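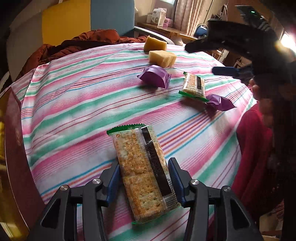
Cracker packet on the striped cloth.

Bench notes, bat shop and swing lab, Zandville
10 August 2025

Re-ran the grip sensor sleeve this morning on the two maple bats and the one ash. Writing it up before I talk myself into liking the numbers.

Background for whoever reads this next. The club wants a yes or no on whether the Skateck sleeve can tell us when a hitter coming back from a hand injury is guarding the bottom hand. The pitch from the sales side was that pressure on the knob end drops well before the hitter says anything hurts, and that the sleeve catches it. Maybe. I've had the thing on the bench since January and have yet to see it catch anything I couldn't see from behind the cage.

Setup as before. Sleeve on the handle, bottom edge flush with the knob flare, one wrap of cloth tape over the seam. Zeroed with the bat hanging from the hook so nothing touches the handle. Sample rate left at 2000 per second. Bat speed from the old radar, which reads low but reads low every time, so fine for comparing.

Total swings logged since the winter: 1491. Of those I'd trust the ones after the firmware change and throw out the rest. The earlier files have a drift in channel 3 that someone wrote off as sweat. I don't believe it was sweat. The drift is there on the hanging bat with no hands on it at all.

Today's block was 83 swings off the tee, middle height, same hitter throughout (me, bad swing, but it's a consistent bad swing). First half normal grip, second half with two fingers of the bottom hand taped together to fake a protective grip. If the sleeve can't see that, it can't see anything.

It saw it, sort of. Bottom hand peak pressure went down in the taped swings. So did top hand pressure, though, and so did bat speed, and I was getting tired. Can't separate the three from one block. The report software called it a "guarding event" with high confidence and drew a red arrow. I'd like to know what the arrow is based on. The manual says "proprietary model" and leaves it there.

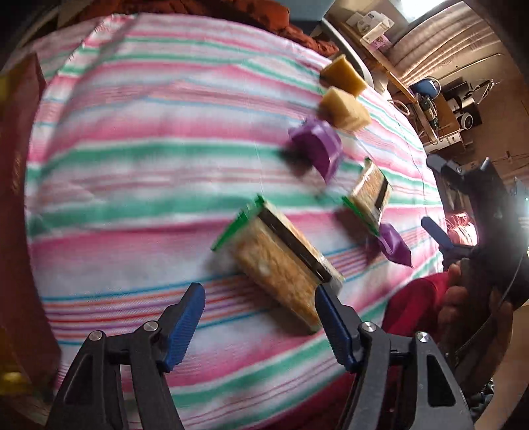 Did a second block in reverse order after lunch, taped first, 46 swings, to get at the fatigue question. The drop was smaller. Not gone, but small enough that I wouldn't send a player to the training room over it. The software flagged guarding again, and also flagged it in nine of the normal swings. Nine false alarms in a short session is a lot if a manager is looking at the tablet.

Also tried the sleeve with a batting glove on. Pressure readings got smeared across neighboring channels and the knob channel went nearly flat. Every hitter on the Zondotdale roster wears gloves. I asked about this in the spring and was told the glove profile was coming in the next release. The next release came. No glove profile.

One thing in its favor: the swing trigger is solid. It started recording on every real swing and ignored practice waggles, which the Rind unit never managed. And the battery held up all day.

What bothers me more than the hardware is the comparison set. The vendor sheet says guarding was detected up to 12 days before players reported pain. No word on how many players, what the injuries were, or how often healthy hitters got flagged over the same stretch. A broken bone from a pitch on the hand and a sore wrist from overuse are different animals, and the sheet lumps them together. A hitter who just had pins taken out is going to grip oddly for weeks whatever anybody's sleeve says. We already know he's guarding. The question is when he stops, and there's nothing on the sheet about that.

Recommendation so far is no purchase. Keep the loaner if they let us, use it for bat fitting, don't put it anywhere near a return-to-play decision.
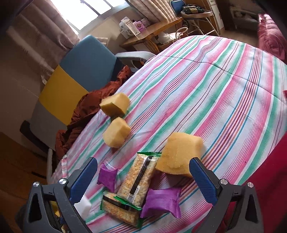

To do

Hang the ash bat overnight with the sleeve on and logging, see if channel 3 walks.

Get a second hitter, a better one, for a repeat of both blocks with a proper rest between them.

Ask Skateck again for raw channel export. The CSV we get now is already smoothed and I can't undo it.

Replace the tee stem, split near the top.

Radar batteries.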